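Zovberg - Part-Time Kitchen Assistant, Steamed Buns and Dumplings

Zovberg is a small lunch kitchen on Omgate. We are hiring one part-time assistant, starting in November.

The job
Shifts start at 8 a.m. and end after lunch cleanup. You will mix dough, fold buns, load steamers and pack orders. On a busy day we send out 726 buns, so you will be on your feet most of the shift. Training is paid.

What we need
- Some kitchen experience - school or church kitchens count
- Able to lift a 50-pound bag of flour
- A food handler card, or willing to get one in your first month

We also run a beginner folding class at our second site, Stiltus. The assistant helps set up and clean up.

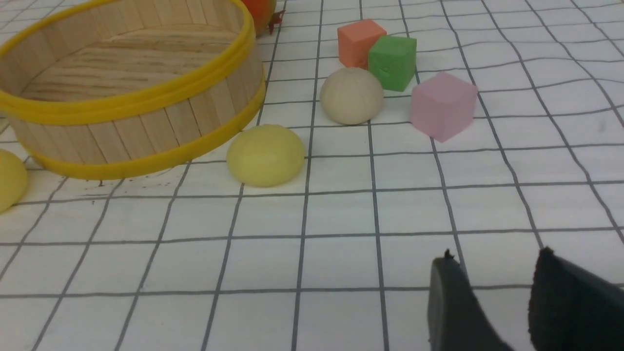
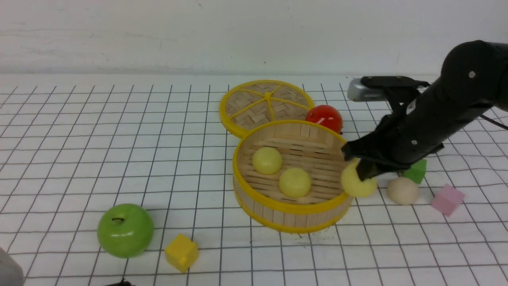 Round basket on a grid mat.

How to apply
Bring a resume to the counter at 59 Omgate after 2 p.m., or leave it in the mail slot. Tell us which mornings you can work. Please don't call during lunch. We reply to everyone, usually within a week.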